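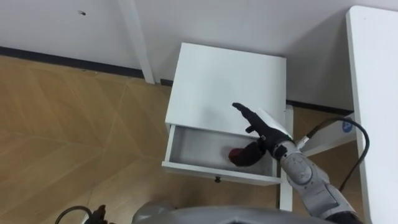

Home | Fixtures | Kit | Tips | Contact

Print this page | E-mail this page

Getting the Season out of Your Gear

November 21, 2021

The field at Jiltudby drains in theory. By the second half most of it has moved into your socks, and an hour later it's in your car, your hallway and whatever you were planning to eat off. What follows has been collected from players who have ruined things so you don't have to.

Mud on jerseys and shorts

Let it dry. I know. Every instinct says to run the whole lot under the tap, and every instinct is wrong: wet mud rubbed into polyester is more or less a dye. Hang the jersey over the tub overnight, then take it outside and beat it against a fence. Brush off what's left with an old nail brush. Only then does it get water, and cold water at that.

For the goalkeeper's elbows and anybody who slides, work in a little liquid laundry soap and leave it half an hour. Wash inside out so the numbers don't crack. No fabric softener, ever. It coats the fibers, the shirt stops breathing, and you spend the first half feeling like a baked potato in foil.

Grass stains

White vinegar and water, half and half, dabbed on and left for 20 minutes. Dab. Scrubbing spreads the green outward until you have a larger, paler stain and a sore wrist. If the vinegar doesn't do it, try an enzyme cleaner and read the label first. White shorts were chosen by somebody who doesn't wash them, and we've raised this at two annual meetings.

Cleats

Knock them together outside your own door, not in the parking lot at Dallus, where we've had a letter. Pull out the insoles and laces. Use a blunt stick for the mud between the studs; a screwdriver works beautifully right up to the moment it goes through the sole. Wipe the uppers with a damp cloth, stuff them with newspaper, and change the paper after an hour or two when it has gone limp.

Keep them away from the radiator, the oven and the hair dryer. Heat loosens the glue. A pair that cost $89 in October can be flapping like a duck by Thanksgiving, and the store will look at the shriveled toe and know exactly what you did.

Leather ones want a dab of conditioner every few weeks. Synthetic ones want nothing, which suits most of us.
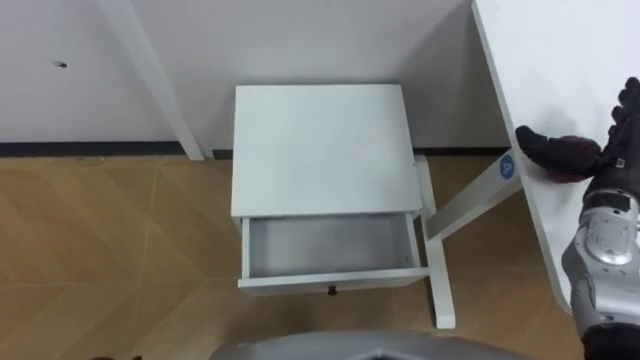 Nightstand with the drawer partly open

Shin guards and the smell

You know the smell. Hard shells can be washed in the sink with dish soap and dried with a towel. Sleeves go in the machine in a mesh bag, with any hook-and-loop straps fastened, or they'll come out attached to your one nice sweater. If the odor has been there since last season, sprinkle baking soda on the padding, leave it overnight and shake it off in the morning. If it's still there after that, the guards have had a good life.

The bag itself is usually the guilty party. Empty it. All of it, including the side pocket with the banana. Turn it inside out, wipe it with soapy water and leave it open to air. A Pruvost duffel will stand up by itself after a wet October, and that is not a feature.

Goalkeeper gloves

Rinse in lukewarm water with the gloves on, as if washing your hands, until the water runs clear. Press, never wring. Dry them in the shade, palms apart. Latex palms left stuck together all week will peel, and then you have two gloves' worth of foam on one glove.

Small things that vanish

Stud keys, hair ties, the captain's armband, the little needle for the pump. Give them one home and put them back the same night. A jelly jar with a lid will do. Grease the needle with a drop of silicone oil before it goes into the ball, and keep a spare, as they snap when you're in a hurry and at no other time.

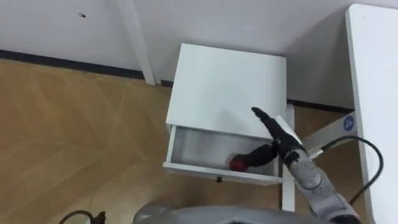

NOVATWOOD WOMEN'S SOCCER CLUB : KIT ROOM

Returning club kit

Jerseys come back clean, dry and right side out, please, with the number showing. A full replacement set cost the club $389 last time, and it was an odd shade of blue. Tape on socks should be removed by the person who put it there. If a shirt is torn, pin a note to it instead of folding it so the hole is on the inside. We do unfold them.

Print | E-mail | Back to Tips | Top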